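4. Siphon Line Set-up and First Transfer

This section covers assembly of the transfer line supplied with the Pendalden home brewing kit, and the first transfer from the fermenter to the bottling vessel. Read the whole section before starting. Sanitizer mixing is covered in Section 3.

4.1 Before you begin

Fermentation must be complete. Take a gravity reading on two days in a row. If the readings differ, close the fermenter and wait.

Move the fermenter to its raised position at least 16 hours before the transfer. Moving it later stirs up the sediment, and the bottled beer will be cloudy.

Clear a flat work surface and wipe it down. Wash your hands.

CAUTION: Do not start the siphon by mouth. This will contaminate the batch.

4.2 Preparing the line

1. Rinse the tubing with warm water. Do not use water above the temperature printed on the kit label. Hot water softens the tubing and the fit at the racking cane becomes loose.

2. Hold the tubing up to the light and bend it gently along its length. Replace it if you find cracks, sticky patches, or a flattened section.

3. If the tubing has taken a curl from storage, soak it in warm water for 2 minutes and straighten it by hand.

4. Submerge all parts in sanitizer for the contact time given in Section 3. Tilt the tubing so that no air stays trapped inside.

5. Drain the parts. Do not rinse them again.
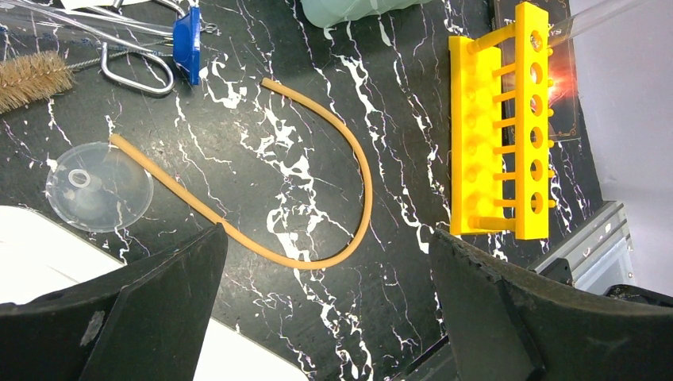

6. Push the tubing onto the racking cane by the width of a thumb. Wetting the end with sanitizer makes this easier. Do not use oil or dish soap.

7. Slide the shutoff clamp onto the free end and leave it open.

NOTE: Kits sold under the Lodska name have a narrower cane. Order tubing for these kits by part number 251. Standard tubing will leak air at the joint and the flow will stop partway through.

4.3 Transferring

1. Place the bottling vessel on the floor below the fermenter. The greater the drop, the faster the flow.

2. Fill the line with clean, sanitized water and close the clamp.

3. Lower the cane into the beer. Keep the tip above the sediment layer.

4. Direct the free end into a jug and open the clamp. When beer reaches the jug, close the clamp and move the end to the bottom of the bottling vessel.

5. Open the clamp. Keep the outlet below the surface of the beer to limit splashing.

6. Close the clamp when the level nears the sediment. Leave the last of the beer behind.

4.4 If the flow stops

Check for a kink first. Next, check that the cane tip is still submerged. Bubbles moving down the line point to a loose joint. Close the clamp, push the tubing further on, and refill the line as in 4.3, step 2.

4.5 Storage

Flush the line with clean water straight after use. Hang it to dry with both ends open. Do not store it coiled in a closed bag.

Section revised 12/01/2024, R. Esteban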